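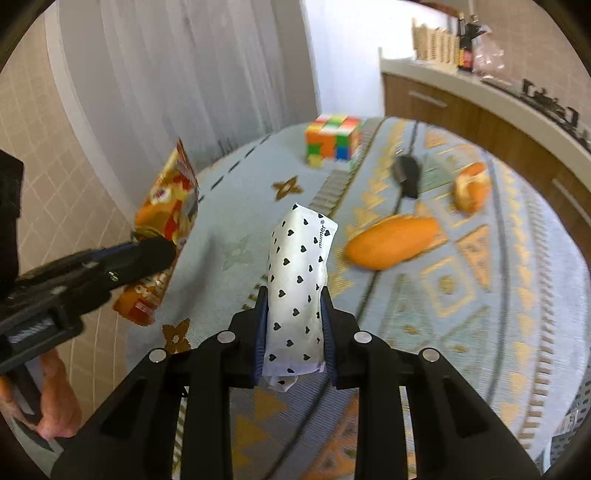

家里的零食柜我前后整理过好多回，每次都是收得漂漂亮亮，过不了多久又变回一个大坑。饼干压在坚果底下，海苔软掉了，开了封的薯片用橡皮筋随便一扎，等想起来的时候已经是一股油哈味。今年四月搬家，我趁机把那一柜子东西全倒在地上，从头来过，到现在还没乱回去（对我来说已经是奇迹了！），所以把这段时间摸索出来的小办法写一写，想到哪儿写到哪儿。

先说开封以后的袋子怎么封。

橡皮筋我已经不用了。它在袋口勒一圈，看着挺紧，其实褶子中间全是缝。我现在的做法是先把袋子里的空气慢慢挤出去，手从下往上捋，别使劲压，薯片会碎。然后把袋口压平，往下折，每折一道用指甲刮一下，折三四道以后夹夹子。夹子要夹在正中间，袋子宽的话两头各夹一个。晾衣服的小木夹就够用，我妈给的那一大把到现在还没用完。

没有夹子的时候也有办法：袋口往下折几道，再把两个角往后面折进去，用大拇指撑住，把折好的那一条整个翻过来扣在袋子上。刚开始学老是散，多试几次手就记住了。这个办法对软一点的塑料袋好使，那种很硬很滑的铝箔袋就不太行，老老实实夹起来吧。

撕袋子的时候也要留点心。我以前喜欢两手抓住中间往外一扯，十次有三次会从侧面一路裂到底，坚果滚得到处都是。后来在零食柜的门背后用挂钩挂了一把小剪刀，沿着封口线下面一点点平着剪，袋口整齐，后面折起来也顺手。剪下来的那条马上扔掉，不要放台面上，它会粘在湿抹布上，然后出现在你想不到的地方。

再说怎么摆。

我原来是按种类分的，甜的一堆，咸的一堆，看着很有道理，用起来一塌糊涂，因为袋子都是软的，一抽就全倒。现在我按包装的“脾气”分：能自己站住的放一起，站不住的放一起，特别小包的再单独放。站不住的那些竖着插进长条的收纳盒里，像放唱片那样，一翻就看得到。收纳盒我用的是Nudex的一款，白色半透明，不算便宜，后来想想拿鞋盒剪掉盖子也完全可以，我放干面条的那一格就是鞋盒，里面垫了张烘焙纸。

小包装最烦人。一大袋拆开有十几小包，外袋留着占地方，扔了又不知道保质期。我的办法是把外袋上印日期的那一小块剪下来，用胶带贴在盒子内侧，旧的吃完就撕掉。注意有些小包上自己印了日期，先翻过来看看，省得白忙。

盒子千万别塞满。插到手指还能伸进去拨一拨的程度就停，塞满了以后你只会拿最外面那两包，里面的永远不见天日。我上次清出来一包芝麻糖，过期的时间我都不好意思写出来。

顺序也讲究一点点：新买的往后放，旧的往前挪。超市都是这么干的，我在家坚持了一阵子，扔掉的东西明显少了。懒得挪的时候，我就把新买的先放在旁边的篮子里，等前面的空出来再补进去。

说到篮子，我在柜子最顺手的那一层放了一个“先吃我”的小篮子。开了封的、快到期的、只剩最后两块的，都丢进去。家里人饿了先翻它，翻完了才可以开新的。我先生一开始觉得这规矩太麻烦，现在他下班回来第一件事就是翻那个篮子，还抱怨里面怎么没有他喜欢的。

受潮的东西能不能救？要看是什么。

饼干和薯片只是软了、没有怪味的话，可以进烤箱低温烘一下。我家烤箱是老型号，调到100度，平铺一层，烤几分钟，拿出来摊开晾到完全凉了再装，趁热装进去又会闷软。海苔我是用平底锅，不放油，最小的火，两面各晃一下就好，走神就糊（别问我怎么知道的）。坚果如果闻起来有陈油味，那就别救了，直接扔，烘过也还是那个味道。发了霉的更不用说，一点点也不要心疼。

干燥剂我会攒着。饼干、海苔里面的小包拿出来以后，只要没破，就丢进装虾皮和干香菇的罐子里陪着。但是它们也有吸饱的时候，摸起来发沉、结块的就换掉。家里有小小孩或者猫狗的，放的时候放到罐子底下，或者干脆不要留，石灰那一类碰到水会发热，我是不敢乱放的。

罐子这一块多说几句。我有一组Trundus的玻璃罐，密封圈很紧，用来装咖啡豆和炒过的芝麻。密封圈要拆下来洗，里面那条沟很会藏油。洗完不要急着装回去，立着晾一个晚上，第二天再套上。有味道的圈子我会用小苏打水泡一泡，辣味的罐子就认命，以后只装辣的。

柜子的位置也要看。我们上一个家，零食柜紧挨着灶台上面，蒸汽一上来，柜门里面摸着都是潮的，难怪什么都软得快。现在改到冰箱对面那一排，离火远，也晒不到太阳。巧克力夏天单独拿出来，用盒子扣好放冰箱门上，吃之前先放外面回一回温，不然咬着像蜡。

擦柜子我是这么安排的：东西全部拿出来，先用干刷子把渣子扫掉，再用拧得很干的布擦，最后敞着门晾透。顺序反了就会变成一层糊糊，角落里尤其难弄。角落我用旧牙刷，外面包一层薄布，转着圈蹭。层板上我垫了一张可以抽出来洗的垫子，剪的时候比层板小一点点，贴边太紧会拱起来。

米虫和小飞蛾也顺便讲一下，去年夏天我吃过大亏。面粉、燕麦、豆子买回来，我先连袋子套一层保鲜袋进冷冻室，冻几天，拿出来等外面的水汽干了再倒进罐子。花椒我也试过放，虫照样爬，大概只是心理安慰。真要是发现有虫，别只扔那一包，旁边的袋子都要拿起来对着光看一看，封口的折缝里最容易有。

出门带零食，大包装我会先分好。一份一份装小密封袋，袋口留一个小口，把气挤掉再按死。坐车容易压碎的，装进硬的饭盒里，缝隙里塞一张厨房纸。孩子的那份我用记号笔写名字，不写一定吵架。上次去看奶奶忘了写，后座闹了一路。

还有买东西这件事。我在柜门里面贴了一张纸，吃完一样就写一样，去超市之前拍张照。以前全靠脑子记，结果家里同时有三瓶花生酱，想吃的苏打饼干一块都没有。打折也不是见了就搬，先想想盒子里插不插得下，插不下就不买。这条我自己也经常破功，尤其是看到新口味的时候，手比脑子快。

上次的文章下面，读者Usa Paisan问我空袋子怎么处理。我一般把里面擦一下，压平，卷成小卷塞在水槽下面，擦油锅之前用它刮油渣，刮完连渣一起扔。比较厚实的自封袋会翻过来洗干净，晾干以后装扣子、装螺丝、装多出来的筷子头，就是不再装吃的了。

下次想写冷冻室，我家那个抽屉现在打开要用膝盖顶着才关得上，等我先收拾完再说吧！

8月10日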